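Sitetti supporters' board > Transfers and squad
Thread: Lema fee structure and the amortisation question

dwaweru
Posted 11 November 2024

Now that the club has confirmed Wafula Lema on a five-year deal from Prikitero, I'd like to keep the accounting in one place, as the match thread is full of it and most of it is wrong.

What we know from the club statement: undisclosed initial fee, performance additions, and a sell-on percentage to Prikitero. What we don't know: the size of any of those. The figure being passed round on social media has no source that I can find.

My reading is that the initial fee gets spread evenly over the length of the contract, and the additions only go on the books once they become likely. So the cost in year one is a good deal lower than the headline. That leaves room for a left-sided defender in February if the window rules in our league stay as they are.

halfway_line_37
Agree on the spreading, disagree on the conclusion. Amortisation tells you what appears in the profit and loss account. It doesn't tell you when the cash leaves. If Prikitero wanted most of it up front, we could look healthy on paper and still have nothing to spend in February.

dwaweru
Fair. I should have separated the two. Do we know anything about the instalments?

halfway_line_37
No. The last accounts lumped all transfer creditors together, so even next year's set won't tell us about one player.

B Massawe
Can I ask about the football side? He has played left wing-back in a 3-4-2-1 for two seasons. We play a back four. Last season he had 1,471 league minutes, and a fair share of those came from the bench. I can't see where he starts for us unless Victor Masanja is moved inside, and Masanja is poor with his back to goal.

rusow_end
Masanja played inside at Harasym and was fine. People forget that.

B Massawe
He played there when Harasym were a goal up and sitting deep. Different job. He was receiving the ball facing forward with 40 yards in front of him. Nobody gives us that at home.

rusow_end
You're judging him on the away games. The home matches against sides who pressed him were his better ones. I went to most of them.

J. Were
Posting as Jeptoo because I've been asked by message whether I still do the minutes spreadsheet. I do. A couple of points on the above.

The 1,471 is league only and is correct. Cup minutes are kept separately and I wouldn't add them in, as Prikitero put out a weakened side in both cups and the opposition was mixed.

On position, I have him at left wing-back for all but around 700 of those minutes. The rest is further forward, mostly after substitutions. I set the cut-off for a usable sample at 1,000 minutes in one role, so I would not draw anything from his time as a winger. As a wing-back he doesn't reach the cut-off either – treat his crossing numbers with care. 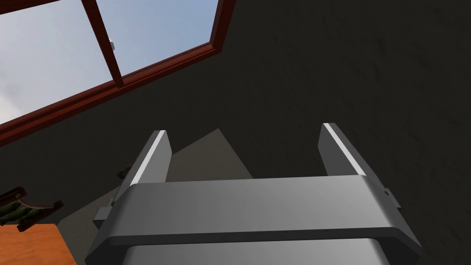

The other thing to watch is substitutions. Prikitero's published team sheets give the minute of the change but not the change of shape, so I code the role by hand from the match video. Where a player switches sides during a spell I split the spell at the next stoppage. It's slow and there will be errors. If you find one, send me the fixture and the minute and I'll correct it in the next version.

halfway_line_37
Does the sheet include stoppage time?

J. Were
No. Every match is capped at 90. It understates late substitutes a little, but the earlier seasons were done that way and I don't want to break the comparison.

B Massawe
Then his bench minutes are worth slightly more than they look. I still don't see a starting place in a back four.

dwaweru
To bring it back to the fee: if he is signed as cover, five years is a long contract to carry. If he isn't, the manager is planning a change of shape and the left-sided defender becomes more urgent.

rusow_end
Or he plays left-back. He's quick enough.

B Massawe
Quick enough, yes. He was beaten at the far post twice in the Rusow game with three centre-halves covering him.

rusow_end
One of those was the keeper's ball.

halfway_line_37
Going back to the sell-on, does anyone know whether it's on profit or on the whole of a future fee? The statement only says "percentage".

dwaweru
Not stated. I'll put it in as a question for the supporters' meeting and post the reply in this thread.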